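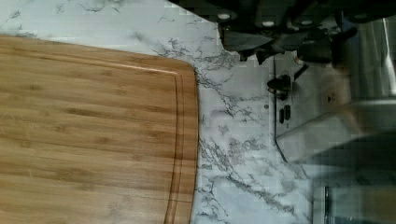

Page 1 of 17

Fletstead Kitchen Notes — README

Hi, and thanks for opening this one first. Fletstead is my running set of notes on boards, benchtops and the bits that live on them. I began it in July, when I was sick of losing scraps of paper in the cutlery drawer.

What's covered so far: bamboo boards (with and without a juice groove), marble-look surfaces, and knife storage. I'm a groove person, personally — tomatoes and roast chook make a mess of a flat board. The grooved bamboo ones have their own file, boards.txt, with 265 short entries on washing, oiling and general wear.

How the entries work: every line has a board type, a job and a comment. Colour is in my own words, so "honey" and "tan" may well mean the same thing. Sorry! Lengths are in millimetres.

Two older lists, Garrido and Trusum, are folded in as they were, odd spellings and all. Stilent is still separate, as I haven't finished checking the oiling dates.

Please don't put bamboo in the dishwasher and then write to me about the split.

Corrections are welcome, just keep them under 500 words.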